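Jul 8, 2020

So the thing I've been hinting at since December has finally reached my end of the kitchen! The two arms (everyone calls them Tito, both of them, as if they were one person) are learning dish return, and I spend half my shift next to them. Trays, bowls, chopsticks, snack wrappers, rice. The glamorous stuff.
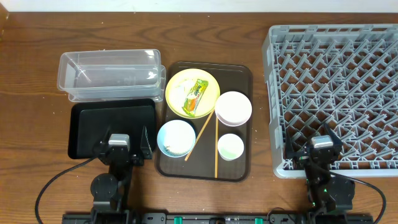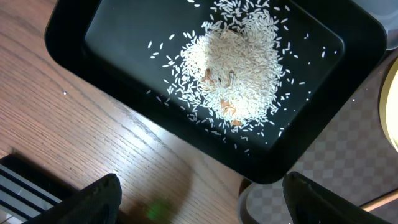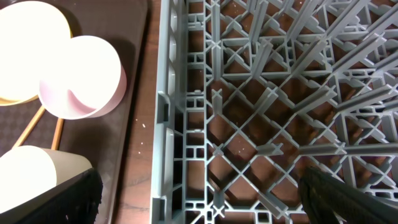
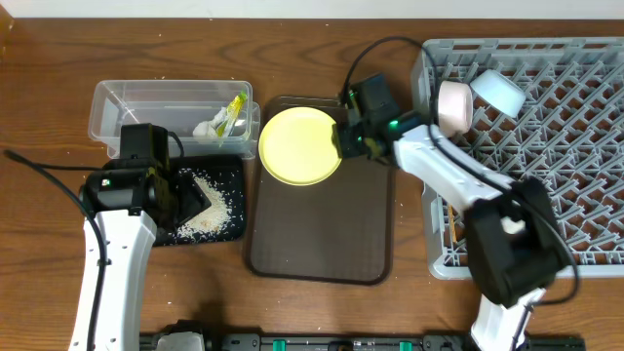

Tray Return & Dishroom Team, Woldemariam Canteen

I've worked dish return for years and I had opinions before Tito showed up. Mostly that it would be slow, and it is. Hiwot Admasu can clear a tray while telling you a whole story about her landlord, and the arms are still thinking about which side of a plate to hold. But we serve 348 lunches on a busy day, and my wrists remember every one of them by evening, so I'm willing to be patient.

The bit I like best is the last one up there, with the yellow plate held by its edge and the two bowls already leaning in the rack. That's my job! I used to do that with one hand and a coffee in the other. Rice is another matter. Grains get everywhere, and I still go over the table with a cloth before I head home.

What has changed for us so far is small. My early shift starts 50 minutes later, which I love. Hiwot moved to the serving counter and says she misses the radio back here. I've had two afternoons of training with the people from Vedow, mostly on how to stop the arms and when to call somebody, and I get a little extra in my pay for it – not a lot, but I'll take it.

I did ask our manager, Tiruwork Lemma, straight out whether there'll be fewer of us next year. She said nobody's hours get cut before the trial ends in December, and after that she doesn't know. I'd rather hear that than a pep talk, though I did go home and grumble about it over dinner. If your workplace has been through something like this, leave me a comment, I'd love to hear how the second year went.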